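课程项目报告：办签证，材料清单为什么总看不懂

先交代一下我是怎么掉进这个题目里的。去年我陪室友准备短期访学签证，光是“资金证明”这四个字我们就来来回回查了一个晚上，三个页面三种说法（有一个还是好几年前的旧帖！）。所以这学期社会调查课选题的时候，我基本没犹豫，就做签证材料说明的可读性。

调查是从十二月开始的。我在校内发了问卷，收回有效的236份，填的人大部分是准备交换或者实习的同学。问卷不长，一共9道题，主要问三件事：去哪儿找材料清单，哪一项最卡，最后有没有因为材料被要求补件。

另外我还看了两家做签证咨询的小机构，Haddad和Gasisham，把它们网页上给学生的说明文字都抄了下来，和领馆页面对着读。Haddad的写法比较像聊天，一条一条问你“你有没有这个”，读起来轻松，可是有效期写得含糊。Gasisham刚好反过来，什么都写了，一页将近2000字，我读到一半就想关掉……
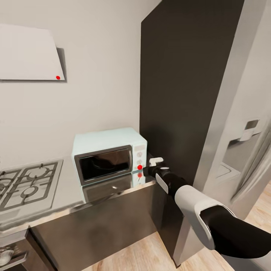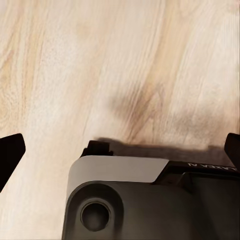
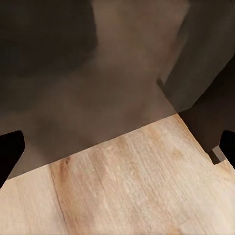
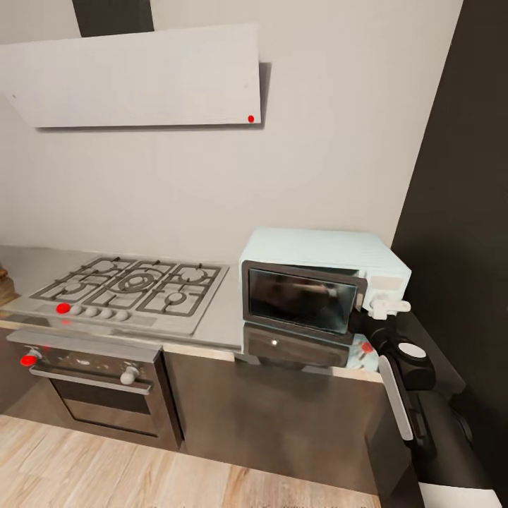

图1至图4：仿真厨房画面，图1为烤箱，图4为灶台与油烟机

说回问卷。大家卡得最厉害的是“在读证明”和“资金证明”，这个我猜到了。没猜到的是照片！好多人在开放题里抱怨照片尺寸，因为同一个国家的纸质表和网上申请要求不一样，打印店的人也说不准。有位同学写她拍了三次，最后一次头顶留白还是不对，我看着都替她着急。

补件这一题有80个人选了“有过”。我本来想进一步分国家统计，后来发现有些目的地只有一两个人填，硬分没什么意思，就放弃了，只按材料种类整理。翻译件的问题也挺集中：要不要盖章，要不要译者签字，原件复印件放一起还是分开放，不少同学是交上去以后才知道自己弄错了。

然后是我自己动手的部分。我把清单重新写了一版，取名Plulto（名字是随便起的，别问），思路就是按申请人准备的先后来排：先放要等的，比如学校开的证明、银行流水；再放当天能弄好的，比如表格和照片。每项后面只写三样东西：找谁要，多久有效，要不要翻译。原来的说明里常见的“视情况提供”，我全都拆开写成具体情况，写得我头疼，有几处至今还是拿不准，就老老实实标了“请向受理中心确认”。

试读找的是同一栋宿舍的同学，用的虚拟案例是去Stusholm念一个学期。我把旧清单和Plulto打乱给他们看，请他们边看边说出第一步要做什么。拿旧清单的同学多半从填表说起，拿新版的一般会先提学校证明，这跟我排的顺序有关系，也不能说明谁理解得更好。老师中期的时候提醒过我这一点，我觉得说得对，所以这里只当作观察来写，没有下结论。

还有几个没做好的地方，也记一下。问卷是在我自己的群里转的，文科生偏多；领馆页面中途改过一次版，我前后抄的文字有一部分对不上，只好在附录里分两栏放；被拒签的情况我没有问，怕大家不愿意填，现在想想其实可以做成选填。

附录一是问卷原题，附录二是Plulto的全文，附录三是两家机构说明文字的对照表。有效期那一栏以后可能会变，要用的同学请自己再去官网核对一遍哦。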